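Sendari says its floor robot logged 3,914 runs with zero missed stops. I've now read the fault log from the Parkgate unit, and I have doubts.

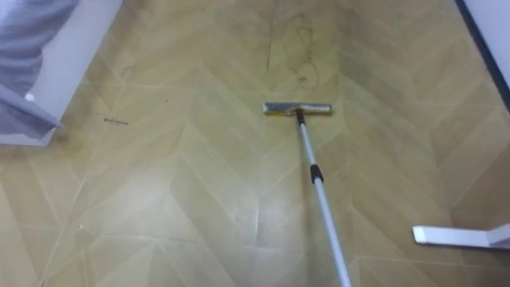
So what went wrong at Parkgate? The stop signal got there late. Someone hit the button, the arm kept pushing for 5 more seconds, and the log filed it as a "normal end of task."

That last part bugs me more than the delay. If a late stop counts as a normal end, then zero missed stops means nothing. You can't miss what you don't record.

I asked for the raw timing on all the runs. Got 746 of them. No word on the rest.

Of those 746, 59 show a gap between button and standstill that's longer than the manual allows. Every one is marked normal.

Ruth Valderrama on their support side told me it's a "reporting issue" and a patch comes in September. Maybe. A patch to the report doesn't make the arm stop sooner - I asked her that twice and got the same email back twice.

Kamol Phuthong thinks it's the wireless link choking when the map reloads. Could be. He'd like a wired stop on the base, and so would I.

Until I see the other runs, ours stays unplugged.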